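Do Bamboo Boards Deserve Their Reputation?
Term project report, Cukthorpe

42 shares | 3 comments

Why we picked this

Bamboo cutting boards are sold as the green choice. The Skita leaflet we started from says bamboo is "ready in 4 years" and leaves it there. We wanted to know what that claim covers. It says nothing about glue, shipping or how long a board lasts in a normal kitchen.

What we did

We read 18 product pages and wrote down every green claim. Then we ran a survey through the Fivine student list and got 100 replies, mostly from people who share a kitchen.
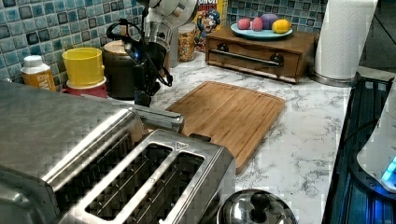
Most product pages used the word "natural" without saying what it meant. Very few named the glue that holds the strips together. One gave a shipping distance, and we could not find out where the number came from.

The survey was weaker than we hoped. People remember buying a board but not when, so our answers on how long boards last are guesses - some went up to 18 years, and we doubt that. 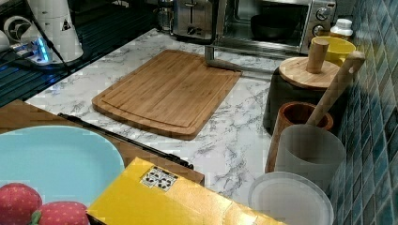 What we think it shows

Fast growth is a fair point in favor of bamboo. It is also the only point that sellers back up with a number. A board that splits after two winters and goes in the trash may be no better than a plain maple one, and we found no page that compared the two.

We would not tell anyone to replace a board they already own.

Word count: 1,595 with tables (tables are in the full copy)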